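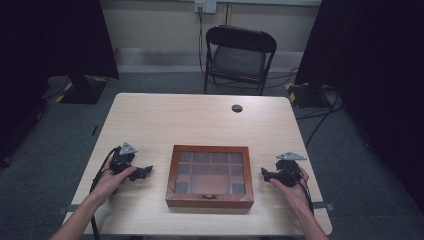 Notebook, finishing bench: oil and wax trials on the tabletops
November 22, 2021

Six weeks into a test that was supposed to take two. The October pages are mostly me being confident, so skip those unless you enjoy that sort of thing.

Where we are. The Ovska tables need a finish that keeps pale wood pale, survives coffee, and can be repaired by a person who owns a rag. The last batch went out with the Wasent hardwax and came back, in spirit, as a long email about rings. The client is polite. The email had attachments.

So: 17 sample boards, all cut from the same run of offcuts, all sanded to 180, edges eased the way we do the tops. Numbers are penciled on the back. Board 9 is also numbered 11, because I picked it up twice. I've been calling it 9.

What's on the boards

1 to 4: Wasent hardwax, one coat, two coats, two coats with a buff between, and two coats put on by someone in a hurry (me, deliberately, although it took no acting).

5 to 8: Brollberg matte oil. Same four treatments.

9 to 12: Brollberg oil under Wasent wax. The Brollberg can says not to do this. The Wasent can says to do it only with Wasent oil, which costs twice as much and smells the same.

13 to 15: soap finish, the old recipe, flakes in hot water. Three coats, five coats, and eight coats.

16: water-based lacquer, for comparison.

17: nothing. Bare wood. The control, and so far the best-looking board on the shelf.

Color

Every oil yellows it. I knew this and wrote it down in October as "slight warming," which was generous. Put board 2 beside board 17 in window light and it's a cup of weak tea. The Brollberg is better, closer to damp sand, and the matte version stays matte. Under the shop tubes you can't tell any of them apart, so all color calls from now on get made at the window before noon. I made four of them at six in the evening and have crossed them out.

Soap is the only one that goes the other way. Board 14 is a little paler than bare, slightly chalky, and very pleasant to touch. Board 15 looks identical to 14 and took three more evenings.

The lacquer keeps its color well. It also looks like a lacquered board, and the client's first request, underlined, was that it should not.

Stains

Coffee, red wine, mustard, olive oil, tap water under a glass. Left for an hour, then wiped, then looked at the next morning. I used the shop coffee, which may be unfair to all the finishes concerned.

Water ring: clear on 1, 4, 5 and 8. Faint on 2. Nothing on 3, 6, 7 or any of 9 to 12. So the second coat matters and being in a hurry matters more. Board 4 had two full coats and still lost to board 6, and the only difference I can find, apart from the brand, is that I wiped board 4 off after three minutes and went to answer the phone. There are lap marks in it you can feel with a fingernail.

Coffee: went into all the soap boards. Came most of the way out of 14 and 15 with more soap. Left a brown crescent on 13 that I've grown used to.

Wine: gray on the soap, gone from everything else except 1.

Mustard: got everybody. Even the lacquer has a yellow blush. I'm tempted to write "no mustard" on the care sheet and let the client decide how they want to live.

Olive oil: invisible on the oiled boards, for obvious reasons. Dark spot on 17, permanent, and I was sorry to do it.

Raised grain

This one cost me a week. After the water test the soap boards came up furry, and so did 5 and 8. I blamed the finish. Then I ran a damp rag over an untouched offcut and that came up furry too, so it's the sanding. We go to 180 dry and stop. On the next set: wet the surface, let it dry overnight, knock it back with 220, then finish. The old hands have been saying this forever and the bench sheet has never had it on it. It's on it now, in pen.

Did two spare offcuts that way with Brollberg, two coats. Wiped them down with a wet cloth this morning and they stayed smooth. That's two pieces of wood, so no trumpets.

Cure time

The Wasent says full cure in seven days. The Brollberg says ten, or fourteen in a cold room, and our room is cold. I put a cardboard box on board 6 at day five and lifted it at day eight, and there was a dull patch where the flaps had been. It buffed out. The same box on board 2 left nothing, so the wax wins there.

This matters because of how we ship. Tops currently leave here wrapped in paper on day four, sometimes day three if the Montoya truck comes early, and the Montoya truck has never once been late when lateness would help. If we go with Brollberg we need somewhere to stand tops on edge for ten days. I measured the space behind the clamp rack. It fits six, provided nobody wants a clamp.

Repair test

Scratched each board with a key, sanded lightly along the grain with 320, reapplied with a rag, waited a day.

Brollberg: you have to hunt for it. Best result of the lot.

Wasent: a shinier patch the shape of the rag. Went away on 3 after I did the whole board again, and "redo the whole table" isn't a repair I want to put in writing.

Oil under wax: fine on 10 and 12, patchy on 9 and 11. (Yes, 9 is the one I've been calling 9. The other is the real 11.)

Soap: fixes itself if you look at it kindly.

Lacquer: no. It's now a lacquered board with a scratch and a halo.

Smell

Writing this down as it was item four in the long email. Opened each sample from a closed drawer after a week. Wasent smells like a shoe shop. Brollberg smells faintly of nuts. Oil under wax smells like a shoe shop that sells nuts. Soap smells like laundry, lacquer like nothing much.

Rags

Laid flat outside on the rail, every time, then into the water can. The lid was off the can on two mornings when I came in. Please put the lid on. I don't mind who it was, and I've ruled myself out on the basis that I'd prefer to.

Costs, rough and in my favor

I haven't weighed the cans properly. Going by eye, the Brollberg goes further because the second coat takes so little, and the Wasent tin skins over once it's half empty, so the last third goes in the bin with a hole poked in it. Marbles in the tin are supposed to help. We have no marbles. Somebody's kid must.

Where that leaves it

Leaning Brollberg matte, two coats, with the wetting step added, ten days standing. It's yellower than soap and slower than wax, and it loses to bare wood in every photograph. The rings and the repairs decide it for me. I'd still like one full-size top in soap, five coats, to keep in our own kitchen corner and be cruel to for a winter. The client keeps asking about it and I'd like to say no from experience.

Not settled:

Whether the underside needs the same number of coats. We've always done one underneath and two on top. Board 7 has moved a hair, hollow on the finished face, and I can slide a sheet of paper under the straightedge in the middle. Could be the coats. Could be that board 7 spent a weekend leaning on the radiator.

End grain. It drinks everything and goes dark at the corners. Tried sanding the ends to 400 on a scrap before oiling and it helped some. Try burnishing next.

White-pigmented oil. Ovska mentioned it. Brollberg makes one, and a sample can is on order. I expect it to look like primer and am prepared to be wrong.

To do

Cut the second set of boards. Number them once each.
Wet, dry, 220, all of them.
Clear out behind the clamp rack.
Call Montoya about a later pickup, and have a date ready this time.
New coffee for the shop, charged to testing.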